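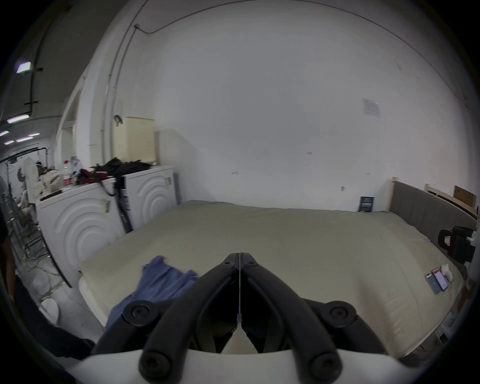

A two-fingered gripper at the side of a bed, with a blue cloth on the sheet.

Print this page | E-mail this page

How a Gripper Is Looked After

Young visitors to the Flirmont Learning Center often ask how a robot's hand is kept in good order. A gripper does the job of a finger and a thumb. It closes on an object, holds it, and lets it go. Soft things such as cloth are difficult to hold, and the two fingers must meet evenly along their whole length.

The fingers in the photograph are black, curved and ridged. Round bolts hold the parts together. Every bolt is checked by hand before work begins, and a loose one is tightened with a small wrench – never with pliers, which can damage the head.

Next, the fingers are wiped with a dry cloth. Lint from sheets and clothing collects in the ridges and makes them slippery. The technician then closes the gripper slowly and looks at the line where the fingers touch. If one finger sits too far forward, it is loosened, moved and fastened again.

At Flirmont the full check takes about 24 minutes. A gripper is taken apart and cleaned inside after 2,175 grips, and the number is written in the Umel logbook.

Remember: keep your own fingers away from a gripper unless an adult has switched it off.

This site uses cookies to remember your reading level. Accept | Learn more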